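Kitchen and workshop tips: looking after a robot gripper that works over steam

Most advice on keeping a gripper in good order was written for a dry bench. Put the same hand over a steamer and half of it stops being useful, and some of it does harm. These are the habits I have kept for a two-arm cell that handles steamed buns, along with a few popular tips I tried and dropped.

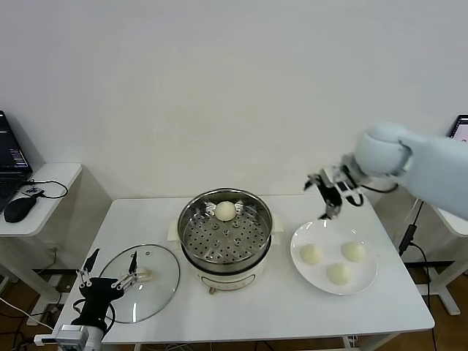
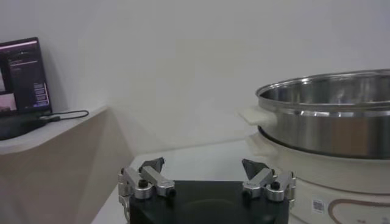
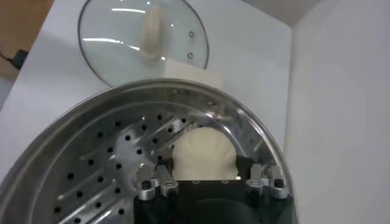 Start with the cooker's position. People love to mark it with tape on the table and call the job done. Tape lifts when it gets damp, and a round pot can sit perfectly inside its tape marks while turned a good way off, handles and all. I line up the handles first, then the base, then check the height of the rim with a plain steel ruler. If you only have time for one of those, check the rim. A fingertip that is a little off sideways will usually forgive you, and one that comes down on a steel edge will not.

Do the height check with the basket seated. A steamer basket that is riding up on one side looks fine from the front.

Wiping down. The Celtex leaflet that came with our cloths says one wipe at the end of the day. I don't believe it. Starch from the dough dries into a thin skin, and by the next morning you are scraping. A damp cloth between batches, then a dry one, takes hardly any time. Go along the links and around each pin, and fold the cloth over a wooden skewer for the narrow spots. Don't spray anything directly at the hand. Spray the cloth.

Soap: very little. I have read on three different sites that vinegar is the answer to everything in a kitchen. On bare aluminum parts I would leave it in the cupboard – I tried it on a spare link and got a dull patch that never polished out.

Grease. This is where I part company with nearly everyone. The usual tip is a food-safe grease on all joints, generously. Generous grease over a steamer picks up flour and turns into paste, and paste gets into the hinges. Use a dot on the end of a toothpick, work the fingers open and closed by hand with the power off, and wipe away whatever comes out. If the maker says a joint is sealed, believe them and put nothing on it.

Bolts. Warming up and cooling down does loosen small screws, though I suspect it gets blamed for plenty of screws that were never tight to begin with. Put a thin line of paint pen across each bolt head and onto the metal beside it. When the line is broken, the bolt has moved. I look at the lines every 30 batches, and in the first two months I found exactly 2 that had shifted, both on the same side. Threadlocker is fine if it is the removable kind and you use less than you think you need.

Grip force. Start low. Everybody starts too high because a dropped bun is embarrassing and a squashed one can be passed off as a bad batch. Set the force with a bun that has rested for a few minutes out of the steam, then try again with one straight from the basket, which is softer and stickier. If you have to choose one setting for both, choose the one that leaves no dent in the fresh one. I'm told the Merkbridge settings sheet gives one number for all soft foods. I have seen the sheet and I would treat that number as a place to begin.

Approach. Come down over the bun with the fingers open, close slowly, then wait a moment before lifting. Buns stick to bare metal. A straight pull tears the bottom off, and no amount of grip will fix that. A small turn of the wrist before the lift helps more than anything else I have tried. Liners help too, but a loose liner can come up with the bun and end up in the fingers, so either cut them small or skip them.

The lid. Take it off before the program starts and lay it flat, well out of the arms' path, in the same place every time. Hanging it on a hook over the table was somebody's bright idea at Hollham and it dripped on everything below.

Steam and wrist cameras. Anti-fog wipes work for a while. How long depends on who is selling them. On mine I counted 17 picks before the view went milky, against a printed claim that I won't repeat. Moving the waiting position off to the side of the pot cost nothing and did more good than the wipes. Let the arm rest there between picks – not over the basket, where most of the sample programs seem to park it.

Cables. Keep them off the wet side of the table, and give each one a low loop before it reaches a plug so that water runs down to the bottom of the loop and drips there. Zip ties pulled tight around a moving cable will wear through the jacket. Use hook-and-loop straps and leave room for a finger underneath.

Spare parts. The Liao catalog lists a full finger kit at 197 dollars. Before you order one, take the old finger off and wash it. I had one hand that would not close evenly, and I was ready to pay for the kit until I found dried dough behind a pin. Warm water and an old toothbrush fixed it. I did the same again in December on the other side.

Last thing at night: power off at the wall, wait for the pot to cool, basket out and washed, table dried, fingers left half open. Some people insist on fully closed for storage. I have never seen a good reason given for it, and half open is easier to dry.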